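How I compare two grippers on a toy kitchen table

I spent most of December swapping grippers on the same arm, and I finally have a routine that gives me numbers I trust. My two contenders were the Wonby parallel gripper and the Volow, and toy food is a great test set – cheap, light and all sorts of awkward shapes!

Start by laying out your table. I use a plate, a cup, a bowl, some fruit and a toaster oven, all within easy reach of the arm.
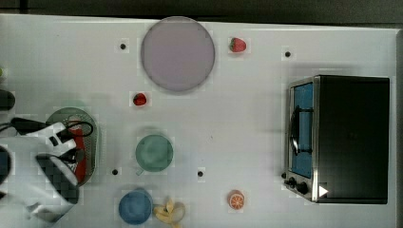
2 min read

Put the flat stuff and the round stuff far enough apart that the fingers can get down between them. Then load your controller (I run Clolero) and set the closing force low. I start at 28 percent and only go up if things slip. Past 70 you'll start denting the softer toys, ask me how I know.

Next, line up your wrist camera. You want both fingertips in view with the object between them, so you can check the angle before you close. The bottle is my favorite for this, lying on its side at a slant, so the wrist has to turn to match it.
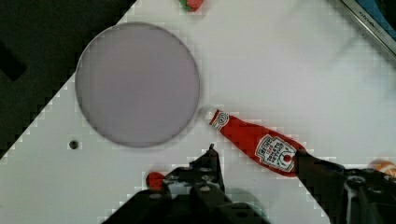 Close slowly, lift a couple of inches, hold, put it back. Log every try, even the ugly ones. I did up to 600 tries per gripper before I stopped changing my mind about which one I liked. The Enache mount plate makes the swap pretty quick, but redo your camera alignment every single time you take it off. I skipped that once and had to throw out a whole evening of logs.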